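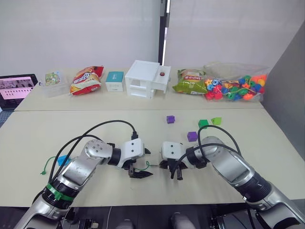
Step 2: Tie the ends together

Take the two ends of your yarn and put the right one over the left, then under. Pull gently. Now make the same again, but left over right. The knot must lie flat. If it looks twisted, open it and repeat.

Step 3: Cut the tails

Leave 5 millimeters on each side. With cotton you can cut shorter, with wool please do not, it slips out.

Step 4: Hide the knot

Push it to the back side of the work with a blunt needle and continue your row.

Written by Irena Urbańczyk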